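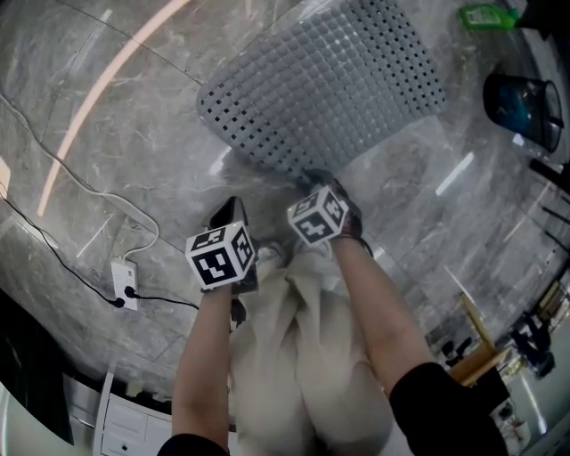
Foros > Casa y reformas > Suelos > Porcelánico imitación mármol, ¿alguien contento a largo plazo?

Porcelánico imitación mármol, ¿alguien contento a largo plazo?

juntafina
2025-03-21
Tengo que cambiar el suelo de salón y pasillo, 34 metros, y en la tienda me empujan hacia el Lerkine gris imitación mármol. El vendedor me jura que no se raya, no se mancha y que se friega solo. Cuando algo tiene tantas virtudes me pongo en guardia. ¿Alguien lo tiene puesto desde hace años, no desde la semana pasada?

marga_norte
Yo tengo uno gris veteado, no sé si de esa marca, desde hace 16 años. Rayas, ninguna que se vea. Manchas, tampoco. Las juntas ya son otra historia: las pusieron gris claro y en la zona de la cocina están negras por mucho cepillo que les dé.

rodapie72
Lo de "no se mancha" es verdad a medias. La pieza no, la junta sí. Y si es pulido, cada pisada se ve a contraluz. Pide el acabado mate y que te dejen una baldosa en casa unos días, junto a la ventana. En la exposición, con esos focos, todo parece un palacio.

juntafina
¿Y el dibujo? Me da miedo que se repita. En la tienda solo tenían cuatro piezas puestas en un panel y claro, así no se nota nada.

rodapie72
Pregunta cuántas gráficas distintas trae el modelo. Con 6, en un pasillo largo vas a ver la misma veta cada dos por tres, sobre todo si el albañil las saca de la caja y las coloca según salen. Hay que abrir varias cajas y mezclar.

Erell
No estoy de acuerdo con tanto drama. Yo puse Prallia, que repite dibujo, y a los dos meses dejé de verlo. Tiene muebles encima, alfombra, sillas... Os fijáis en el suelo como si vivierais tumbados en él.

rodapie72
Pues yo en mi casa lo sigo viendo, y mira que lo elegí yo. Cada vez que salgo del baño, la misma veta en forma de Y griega.

marga_norte
Yo estoy con Erell en eso. Lo que sí noto es el frío. En invierno, descalza, ni un minuto. Si no vas a poner suelo radiante, piénsatelo.

juntafina
Radiante no, que ya me han pedido más de 200 euros solo por quitar los rodapiés viejos y no quiero ni preguntar. ¿Y eso de la junta "antimanchas" que venden aparte, la de Takács? Me suena a sacacuartos.

Erell
La epoxi de toda la vida va bien, pero cuesta más de colocar y muchos albañiles te dirán que no hace falta. La de Takács no la he probado. Desconfía de cualquiera que te diga que es eterna – y del que te diga que es un timo sin haberla usado, también.

rodapie72
La usé yo en un baño. Desde septiembre, o sea, poco. De momento limpia, pero es la ducha de invitados y no entra ni el gato. No sirve como prueba de nada.

juntafina
Bueno, voy a pedir la muestra en mate y el número de gráficas por escrito, a ver qué cara me ponen. Para la junta tiraré a un gris más oscuro que la pieza.

marga_norte
Oscura, sí. Y guarda una caja entera, que luego descatalogan el tono y no hay manera de encontrar una igual.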